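Print this page | E-mail this page

Quintana Household Storage: Sorting Gallery

Notes by Lorena Farías

The Quintana listing covers more than 100 containers used for small household textiles and cleaning supplies. Entries are grouped by container type: tins first, then bowls, then cloth bags. Each entry records the contents and the surface used for sorting. Container numbers follow the Bivolari index and do not run in sequence. Textile terms were checked by Valdir Honorato in April.

Tins

Rectangular tins stack well and keep their shape under load. The main limits are sharp rims, which can snag looped or knitted fabric, and poor air flow once the lid is on. Items should be fully dry before the lid is closed. Cleaning supplies are listed with textiles only when both are found in one container.

Tin 7. Open, rectangular, gold-toned inside with a reddish-brown rim. Contents: a folded white child's garment with small black stars and a red ruffled waistband, a sponge with a yellow scouring layer, and a crumpled cream cloth. A shaggy white item is held over the right side. Stainless steel bowl alongside, on its side. Sorting surface: bed with a blue-gray plaid sheet. 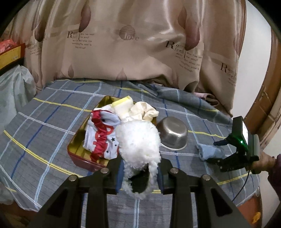 Bowls

Steel bowls are listed separately from tins, even when the two share a sorting surface. A rolled rim is preferred for fabric, as it has no exposed edge. Bowls have no lids and are used for short-term holding only. Stacking height is not recorded.

Cloth Bags

Drawstring bags are indexed under Cedeline numbers, 155 and up. Contents are listed by fabric type and then by color. Bags holding a single item are entered under that item. Repairs to seams and cords are noted on the Mokitz sheet.

E-mail this page | Print this page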